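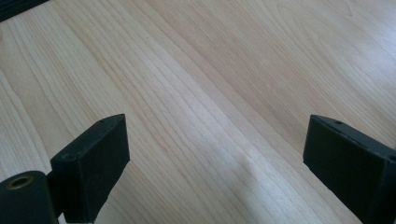
Cempaka Pattinasarany had been seeing couples on Lidska Street for long enough to know who would talk first. With the Varaches it was usually him. That afternoon it was her. She sat down with her coat on and looked at the table, at the pale wood and the long curved lines of the grain, and followed one of them with her finger.

"He applied for the job in Kastard," she said. "I found out from his sister."

"I was going to tell you," her husband said.

"When?"

He didn't answer. Cempaka let the quiet go on. Sessions ran 60 minutes, and they had used up 20 of them on parking and the weather.

"What did you think would happen if you told her?" she asked him.

"That she'd say no." He rubbed his knee. "And then I'd have to stay and be mad at her for it."

Mrs. Varach stopped moving her finger. "I don't know if I would have said no," she said. "I like Kastard. My aunt lived there."

"You never said that."

"You never asked me about Kastard."

He laughed, a short one, and then looked sorry about it. Cempaka wrote down the word aunt and put a line under it. She asked Mrs. Varach what the house had been like. It had a green porch, she said, and a stove that had to be lit with a match. The bus stopped right outside. She talked about it for a while, and her husband turned his chair a little so he could see her face – the first time he had done that since September.

When the hour was up they were still on the subject of the aunt. Mr. Varach paid at the front desk and asked for the same time next week. His wife was already at the door with the car keys, telling him the name of the bus stop.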